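Setting Up Your Reading Log in Ruren
Part 2 of my guide for oral history and pop culture book clubs

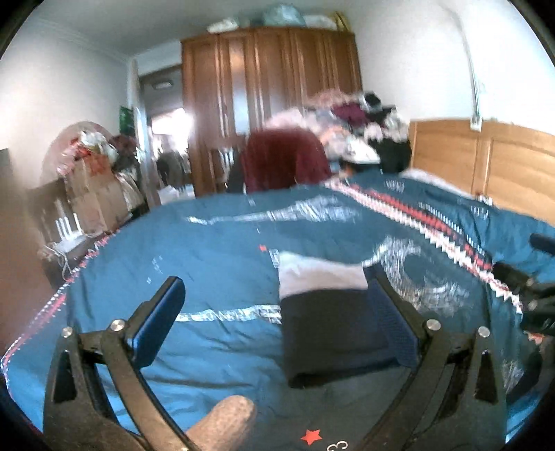

A folded dark garment on a blue patterned bedspread.

Okay, you've installed Ruren and you've got a fat book of interviews to get through. I wrote these steps while working on Maurya, a history of small-town cable shows with 200 people quoted in it, so I've made most of the mistakes already!

1. Open Ruren and tap New Log. Type the title and the author exactly as they appear on the title page (the cover sometimes drops a subtitle).

2. Under Book Type, pick Interviews. This turns on the Speakers tab, and you'll want it.

3. Add your speakers as you meet them. I tried typing in the whole cast list up front and gave up after an hour -- don't do that.

4. Set your section length. I use 6 chapters per meeting. My friend Jyoti Negi runs a group that does 2, and they seem happier than we are.

5. Tap Share and send the link to your club. They can read your notes right away, but they can't add their own until you switch on Guest Notes.

Note: A single note holds about 2,000 characters. If you paste in a long quote, check that the end of it made it in.

Note: Page numbers in the Brodinis paperback don't match the Nirkotach e-book. Have everybody log by chapter.

Caution: Deleting a speaker also deletes every quote filed under that name. There's no undo. Use Merge if you've got the same person in there twice, and export a copy first (Menu, then Export, then Full Log).

Once your first section shows a green check, go on to Part 3, where we set up the discussion questions.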